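Shop News: Finger Pads and Table Care on the Tabletop Cell

The tabletop cell in the Sornatow building had its pads and wrist camera serviced on Tuesday, August 19, 2025. The job took most of the morning, and the cell was back on the schedule after lunch. Several people who book time on it have asked what gets done during a service and what they should be checking on their own, so the steps are set out below.

The gripper comes first. Power to the arm is shut off at the cabinet, and the gripper is opened by hand with the release key before anyone touches the fingers. Each finger is held on by two screws. The pads are glued, so the old one has to be warmed, peeled and scraped down to bare metal. Any glue left behind puts the new pad at a slight angle, and the gripper will then pinch at one edge and miss at the other. We use Voveda pad stock, cut to size on the shop shear. The new pads sit under a clamp for 38 minutes before the fingers go back on the arm.

The two fingers do not wear at the same rate. The tip of the flat finger goes first. It takes most of the contact when the arm reaches down for something small, and it drags on the table if the height setting is off by even a little. Once the edge starts to fray, small round items begin to slip. Please look at the tip before you start a session. If the edge is ragged, write it on the sheet at the cabinet and we will move the service up. Do not trim it with a knife. A trimmed pad is shorter than the one the height setting was made for.

Until now, pads were changed every 800 cycles. The log shows 111 dropped items since January, most of them late in the life of a pad, so we are going to change them sooner and keep a closer record. The new number will be posted at the cabinet once we have a few more weeks of entries to go on.

The wrist camera is checked while the fingers are off. The lens is wiped with a dry cloth, the bracket screws are snugged, and the cable is looked over where it bends at the last joint. After the fingers go back on, a still is taken with the camera and compared with the one on file. Both fingertips should show at the bottom of the view. If one has moved, the camera has shifted on its bracket and the calibration has to be run again.

The table needs more attention than it has been getting. Smudges and scuffs on a white top can be picked up as objects, and so can crumbs and specks. Wipe the table at the end of each session with the spray on the shelf and a lint-free cloth. Stains that will not come up with the spray should be reported. Leave them alone otherwise, and keep scouring pads away from the surface, as they take off the matte finish and leave a shiny patch.
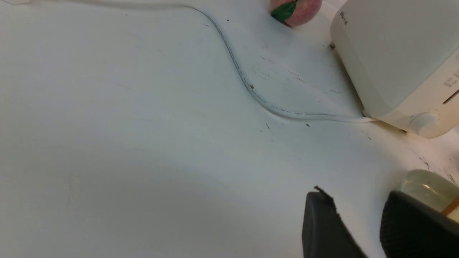 Wrist camera view of the table, with the frayed pad edge on the left finger.

Cords are the other item to watch. An appliance on the table has a cord that the arm can catch, and a caught cord will pull the whole setup out of position. Route it well clear of the gripper's path, and tape it down if the session runs longer than an hour. Use the white tape only.

After the last step, we run the Jayasinghe test, which is eight picks from eight marked spots at slow speed. The cell passed on the second try. On the first, the gripper closed a little late at the spot nearest the base, and the close delay was adjusted.

Spare fingers, pads and screws are in the gray drawer under the controller. The order for more pad stock has gone in to Totosness. Please sign out anything you take.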